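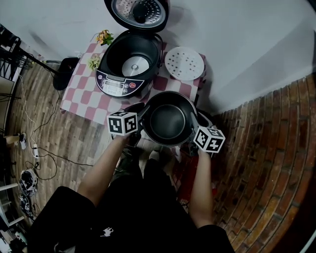 Rice cooker on the checked cloth, lid open, inner pot out, steamer tray to the right.

Monday, May 1, 2023

Back to the rice cooker today, and I must say I've grown rather fond of it since February. Bo-ram wants the pot kept well away from metal spoons (the black coating is what we'd be sorry to lose), so it's the plastic paddle only, please, even when you're in a hurry!

Before the pot goes back, wipe its underside and have a good look at the round heating plate for stray grains. I set out 200 g of rice for the next batch, rinsed 2 times as Rodrigo likes it. The steamer tray can stay on the cloth by the cooker, and I'll ask Terence whether he wants it used on Beltach as well.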